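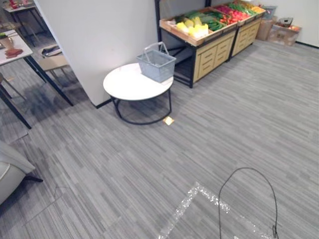
The Liltum side table in white, with a shopping basket on top.

Liltum Round Side Table, review by Eskil Vik

I bought the Liltum for the practice shop at Stornville, where we teach people to stock shelves and serve customers. We wanted something by the produce stand to set a basket on. It cost 85 and came in one flat box.

Assembly took me 14 minutes. The top is a white disk and the base is black metal tube, with upright legs joined to a ring that sits on the floor. The screws go in from underneath, so put the top face down on a blanket first. Two of the holes were tight and I had to back the screws out and start them again. The key in the box is too short to get a good grip. Use your own.

The ring is the reason I picked this one. Four small feet would dig into our carpet, and the ring spreads the weight. It slides when you push it with a full basket on top, but it doesn't tip. Kamonchanok Intarasuk uses it more than I do and would like it 2 inches higher. I think the height is fine.

A shopping basket takes up half the top and leaves the other half for a clipboard or a few peppers. Two baskets side by side is a squeeze.

The white shows marks. Pen comes off with dish soap, and black scuffs need a bit more rubbing. The base collects dust along the ring, and a vacuum nozzle won't get right up against it, so I wipe it by hand.

I'd buy it again at this price. The Klinhom table we had before was cheaper and wobbled from December on.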